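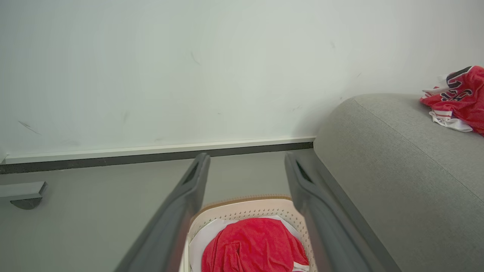
About Cevell

Cevell teaches robots to do housework by showing them how. Svyatoslav Karpenko and Valentyna Kravets started the company after several years of writing motion code for factory arms. Code of that kind works well when every part is the same shape. It does not work well for laundry.

Our operators do a task the way they would do it at home, either by guiding the gripper by hand or by driving the arm from a desk in the next room. Each run is recorded from start to finish and saved with a short note from the operator. Most of our current work is with clothes: picking a garment out of a basket, lifting it off the arm of a sofa, putting it where it belongs. A new task usually needs over 1,000 runs before we train on it. 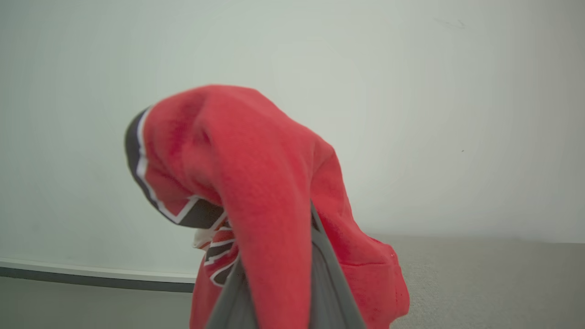 Soft things are the hard part. A fleece with a hood folds over itself and hangs differently each time it is picked up, so operators are asked to vary where they take hold and to keep going after a poor grasp. Runs with mistakes stay in the set and are marked as such.

We have 45 operators. New ones train for 64 hours, first by hand and then on Midance, our remote control software, and Valentyna still signs off on each of them. Svyatoslav runs the hardware side and the repair bench.

The company has two sites. Mollano is the larger one, with furnished rooms for household tasks. Moradi holds the workshop and the storage racks, and the training group moved there in September.

We take on outside projects when the task can be done safely by one person at a time. Please send a description of the task and the items involved, with sizes if you have them. We are also hiring operators at Mollano. No robotics background is needed.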